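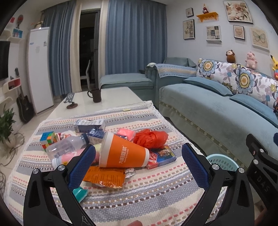

Paper cup and packaging on the tablecloth.

The Fuchs esports training center in Ollow held its open day on a Wednesday in November. Registered visitors numbered 183, and the doors opened at 10 a.m.

The tour began in the practice hall, where the Galline junior squad played 3 short matches against the Fatard academy team. Coaches paused between maps to explain how calls are made and how recorded games are reviewed.

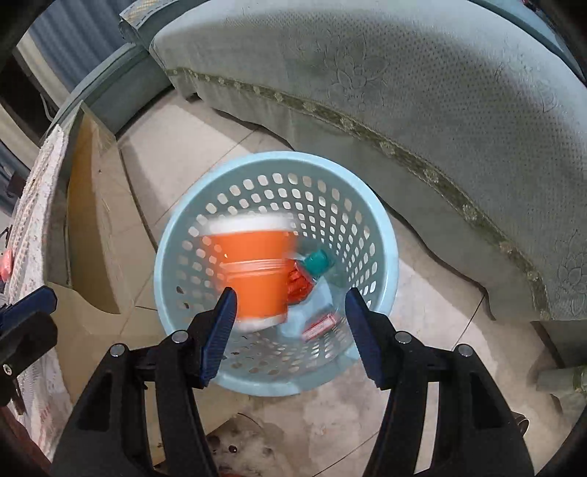
The upper floor houses the broadcast room and a viewing area with 500 seats — the largest in the district. Staff outlined the trial period for new players, which includes school attendance checks and limits on evening practice. Parents asked mainly about contracts and travel.

Applications for the spring intake are accepted at the front desk.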